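Hornwood wash-up room to reopen after flood repairs

December 18, 2024

The community kitchen at Hornwood will serve hot lunches again from the first week of January, the centre confirmed this morning. It has been running a cold menu since a pipe burst behind the wash-up room in May and brought down part of the ceiling.

Lunches were never fully stopped. Sandwiches, fruit and soup in flasks have been handed out from the side hall, but numbers fell over the summer and the Thursday pensioners' meal moved to the Methodist rooms on Cimunon Road. That meal will come back to Hornwood in the new year, at the old time of half past twelve.

The repair took longer than planned. Once the plaster was off, the builders found that the floor under the sinks had been damp for years, and the joists had to be replaced before anything else could go in. The insurers paid for the ceiling and the pipework but would not cover the floor. The centre met that part of the bill from its reserve and from a grant of £800 from the parish.

Gheorghița Pop has managed the kitchen for six years. "We could have opened in October if we had just put the old units back," she said. "The inspector told us plainly that they would not pass again, so we waited and did the whole room."

The old room had one deep sink and a draining board that sloped the wrong way. Plates were stacked wet on a trolley and dried by hand in the corridor. The new layout has two sinks, one for washing and one for rinsing, with racks on the worktop so that dishes can dry in the air. Tea towels will still be used for pans and large trays. Food hygiene advice has favoured air drying for a long time, and the kitchen's last report marked it down on this point.

Hot water now comes from a Pririx boiler in the cupboard by the back door. It replaces the tank in the loft, which ran cold after the first 30 plates on a busy day. The serving hatch has been widened and the step down to the yard has been replaced with a ramp. Deliveries will use the yard door from now on, and drivers are asked not to block the gate to the nursery next door.

The dining room itself seats 78, or 86 when the folding tables are put out along the window side. That has not changed. The chairs have been cleaned and the heaters serviced, and the piano has been moved to the side hall, where it will stay.

Prices will go up a little. A main meal with tea or coffee will cost £4.50, and a pudding is £1 more. Children under five eat free with an adult. Anyone who has difficulty paying can speak to the kitchen in private, and the arrangement for free meals through the advice desk carries on as before.

Auður Hjaltested, who chairs the centre, said she was sorry it had taken most of the year. "People have been very patient with us, and with the sandwiches," she said. She thanked the Methodist rooms for lending their kitchen, and Nørgaard, the bakery on the high street, for sending bread every week without charge.

Help is needed on the days before opening to wash and put away the crockery, all of which has been in boxes in the store since the spring. There are also gaps in the regular rota for the early shift, which starts at eight. No experience is needed, but anyone handling food must take the half-day hygiene course. The centre pays for this, and the next one is on January 14.

The office closes for Christmas at noon on December 23 and opens again on January 2. Bookings for the Thursday meal can be made by phone or at the front desk from that date. The January menu will be put up in the porch and on the library noticeboard.

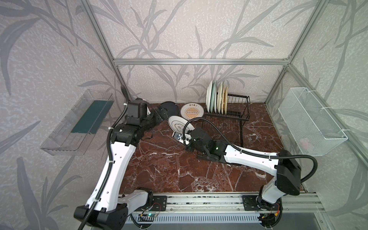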